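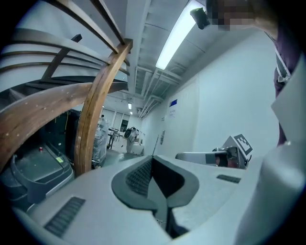
From the software corner: the Gresside tracker gets a new memory

Hello again from the tooling group, and thank you to everyone who wrote in after the March issue to ask what had become of the pose tracking rewrite. The short version is that it is in, it has been running on the handheld grippers for a while now, and those of you who pull the main branch of Gresside will already have it whether you meant to or not. The long version follows, and I'm afraid it is a bit long, so do get yourself a coffee first.

Some of you will remember how the old tracker worked. It looked at the video from the gripper, picked out features it liked, and worked out from one moment to the next where the hand had gone. When a black-and-white marker came into view it would grab onto that and correct itself, and when the marker went away again it carried on with whatever it had. This was fine for short, tidy recordings. It was much less fine for the way people really move, which is to reach for something, change their mind, turn to talk to a colleague, and come back to the job from a different side. By the end of a session like that, the path could have wandered quite a distance from the truth, and the planner downstream would dutifully learn to reach for a spot in the air beside the thing it wanted.

Young-sook Gil had been grumbling about this since before I joined (very politely, she is a polite grumbler), and it was her idea to stop throwing the old marker sightings away. The new version keeps them in a small map, along with a note of how much it trusted each one, and every time a marker comes round again it goes back and tidies up the whole stretch of path in between. We tried it on a set of 292 recordings that we keep for this sort of thing. Under the old tracker, 26 of them had drifted badly enough that we had to leave them out of training. With the new one that number is down to 2, and I have to say there was some cheering at the desk when it came up!

The part that took the longest was something we hadn't planned on, namely two grippers at once. Each one carries its own camera and keeps its own clock, and if the clocks disagree even a little, the left hand seems to let go of a thing before the right hand has taken it. Our first fix was to line up the recordings by looking for the same sharp movement in both. It worked beautifully until somebody moved slowly and carefully, as we are forever asking people to do. So now the Hosport logger stamps both streams from a single clock as they arrive, and the tracker uses a marker on one gripper, whenever the other one catches sight of it, as a check on where the two hands are in relation to each other. It is a nice bit of work and I can take no credit for it.

A few things to know if you are updating:

The map file is saved next to the recording and ends in .gmap. Please don't delete these to save space, they are tiny.

Old recordings can be run again with the new tracker. Set the number of workers to 16 if you are on the Clanudholm machine, and leave it at the default anywhere else.

If a marker is badly tilted toward the camera, the tracker will now give it less weight. You may see more sightings listed as "weak" in the report than you are used to. That is fine, and the path should still come out better than before.

The Woldemariam viewer needs to be updated at the same time, or it will draw both hands on top of each other and give you a fright.

Next on the list is gripper opening, which we still estimate separately and smooth more than I would like – quick pinches get rounded off, and small parts suffer for it. Young-sook has a branch with a gentler filter if anyone would care to try it on their own recordings, and she would be very glad to hear how it goes, good or bad. Her door is usually open in the afternoon, and she reads the tracker mailing list every morning before nine.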